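Grey fabric sofa: water ring left after spot cleaning

Asked by Rahel Eder in Home and Cleaning
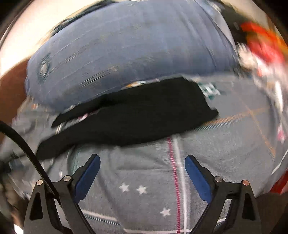 I have a two-seater covered in a grey woven fabric, bought second-hand last August. Someone spilt tea on one of the seat cushions and I dabbed it with a wet cloth and a drop of washing-up liquid. The tea has gone but there is now a ring where the wet patch ended. It is more obvious in daylight.

The covers do not come off. There is a label underneath with a W on it and the number 3287, which I take to be the fabric code. The shop I got it from (Lulitz) has no record of the maker. I have tried going over the ring with a damp sponge and it just moved outwards.

Is there a way to get rid of it without hiring a machine? I would rather not spend much, as the whole sofa cost 200.

3 answers

Murdo Purves
W means water-based cleaners are all right, so you haven't damaged it. The ring is dirt and leftover soap that the water carried to the edge of the patch before it dried. If you only wet the ring you will get another one further out.

Do the whole cushion top, seam to seam. Fill a spray bottle with cool water and a teaspoon of white vinegar per pint. Mist it evenly until the surface is damp but not soaked. Blot with a white towel, pressing down and lifting, no rubbing. Turn the towel to a clean bit often. Then mist again with plain water and blot again to take out the last of the washing-up liquid.

Dry it quickly. Stand a fan next to it, and put the cushion on its side if it is loose. Keep it away from a radiator. When it is dry, go over it with a soft brush in one direction, as the pile can lie flat and look like a mark.

Try it on the back of the cushion first. Some greys lose a bit of colour with vinegar.

Wellington Bragança
Talcum powder. Leave it on overnight and hoover. Worked on mine but that was butter.

Hedvika Vlček
Agree with Murdo about going seam to seam. I had the same thing on an armchair and had to do it twice, the first time I didn't rinse enough and the seat felt slightly sticky afterwards. Distilled water is better if you live in a hard water area, the sort sold for steam irons is fine.

I wouldn't bother with talc for this, it is for grease and it is a pain to get out of a coarse weave.

Comment from Rahel Eder
Thanks. The cushion is fixed at the back so I can't turn it, but I can get a fan to it. Will use the iron water.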